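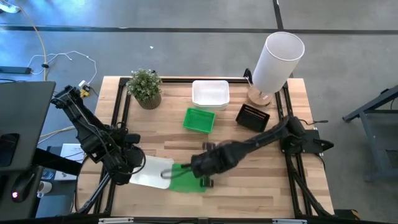 Evuto 11 went out to all sites on 8th July. Most of the changes are in the two-arm planner, with a smaller set in the cloth perception module and the log viewer. Sites still on the November release can go straight to 11 without installing anything in between.

The main change is how the planner shares the table between the left arm and the right arm. Until now it split the table down the middle and gave each arm its own half. An arm that needed to cross the line had to ask for the whole table, and the other arm parked until it was finished. That was safe and very slow, and it was a poor fit for cloth work, where the two grippers usually need to be close together over the same small patch of wood.

The new planner drops the line. Each arm now reserves the space it will sweep through over the next 300 milliseconds, and the other arm plans around it. If both want the same space, the arm that is already holding something goes first. If neither is holding anything, the arm with the shorter path goes first. Ross Leckie, who wrote most of it at Mavbridge, said the tie rule took longer to settle than the rest of the planner.

"We tried a few clever versions and they all had a case where both arms sat there waiting," he said. "The one we shipped is dull, and we can read the log and see why it picked what it picked."

Clearance around fixed objects is now set per object. The old setting was one number for the whole table, so a site with a lamp or a plant on the work surface had to run everything at the margin the tallest item needed. Low items like baskets and open bins can now have a small margin and tall ones a large margin. The default is 60 millimeters for anything the table map marks as tall. Old map files will load, but every object in them comes in as tall until someone edits it.

In perception, the cloth module now keeps a separate outline for each piece when two pieces touch or overlap. The previous version often merged them, and the planner would then send a gripper to the center of the merged shape. White cloth on light wood is still the weak case. Thin or see-through fabric is better than it was but the edge can jump between updates, and the module will report low confidence when that happens. Please leave the confidence check switched on.

Jalport ran the release candidate for 200 folding runs before we signed it off. They found one bug, a wrist joint that was sent the long way round after a cancelled grasp. It is fixed in the version you have.

The log viewer now shows both arms on one timeline. Click any point to see the space each arm had reserved and which rule decided the order. Logs from older releases will open but the reservation rows will be blank.

Known problems: gripper cables are not part of the collision model yet, so a hanging loop can brush against things the planner believes are clear. Tie the slack back or raise the approach height. The map editor can also lose the last change if you close it while the arms are moving. Both are on the list for the next release.

Send bug reports through the Dow tracker, with the log attached.

4 comments
Share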